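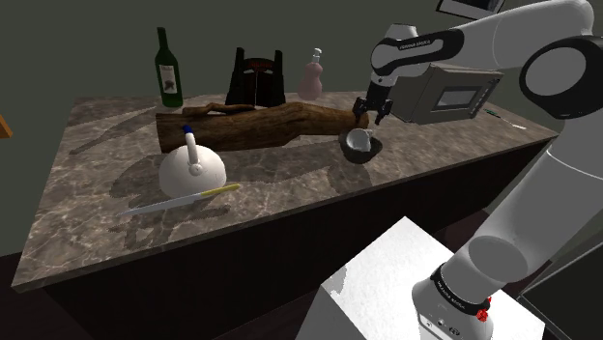
Stone counter, mottled brown-grey, small cup on it.

4/8/20
Stain test on worktop offcuts, carried on from March. Pimimance sealer on the left half of each piece, Havetti oil on the right. 2 coats each, 30 min between. Should of been longer for the oil, still tacky at the corners when I started.

Tea, beetroot juice, lemon. Wiped after 3 hours. Tea gone from both. Beetroot left a faint ring on the oil side. Lemon dulled the pair of them, so neither is any good next to a sink unless people wipe up. Dumlao say their paste fixes etching. Not tried, tin is still sealed.

Smell from the Havetti is strong, keep the window open. Rags go flat on the rail outside, NOT in the bin.

Bark question from the Gosonent job is still open: does raw wood left on sealed stone mark it? Need a damp log and a dry one, overnight, same sealer. Log with the bark on, cut end pale.
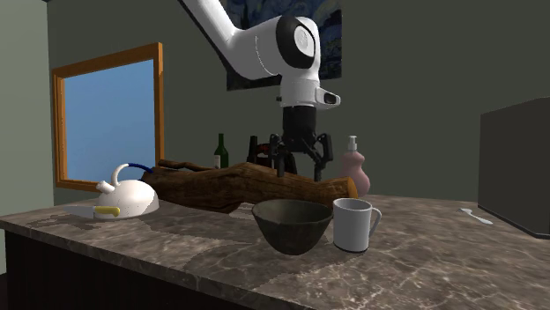 To do
Recoat piece 2, leave overnight this time
Order more lint free cloths
Ring Dumlao abuot the paste
Label the jars properly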